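Can a machine fold the washing yet?

Posted in Home & Laundry
Asked by Védís Vigfúsdóttir, 21 January 2021

I run a small guest house with my sister and the folding is eating my evenings. A man at a trade fair told us that in 2 years everyone will have a machine that takes clothes out of the basket and gives them back in a pile. He had a leaflet and a film of it doing a towel. I have seen the same film, or one very like it, since I was at school. Is any of this worth waiting for, or should I just pay the girl next door? We do sheets, towels, and a fair amount of guests' own clothes.

2 replies

Arash Akbari

Pay the girl next door.

I fixed presses and tumble dryers at a commercial laundry in Brutholm until I retired, so I have been shown a lot of films. It is nearly always a towel. A towel is a rectangle, it has no front or back to speak of, and if the corners are out by an inch you don't care. Sheets are fine as well if you have the room and the money, we had a Popescu flatwork line that did them all day long. But two people stood at the front feeding it by hand, and they never got into the film.

Clothes are where it falls down. Take a pair of black shorts on a blanket. You or I see a waistband and two legs and the job is half over.

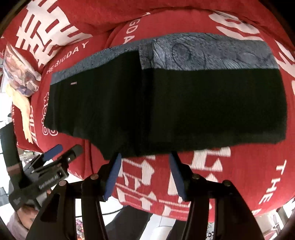
A machine has to work out which edge is the waist, whether it's lying straight or has slipped over on itself, and whether it has hold of one layer of cloth or both. Pick up one layer of a leg hem and the whole lot turns inside out as you lift. Then the elastic pulls the top in so nothing lies flat where you left it. Put it on a busy printed blanket and the camera has that to sort out too.

We had a Ranstead folder on trial one September. Shirts only, and each had to be clipped on by hand, facing the right way, buttons done up. By then you could have folded it. It jammed 33 times in the first week (I kept the log, so I know) and it went back. The price of the small one was 1,917 a year on lease, parts extra.

I don't say it will never come. I'd want to see one start from a full basket of mixed stuff, damp socks and all, with no cuts in the film and no salesman's hand coming in from the side. Ask your man for that and see if he rings you back.

For sheets, get a decent table at hip height. Made more difference to my wife than anything with a plug on it.

Zomstead

my cousin has one of those plastic flip boards for t-shirts, cheap and works 100% of the time. no good for sheets tho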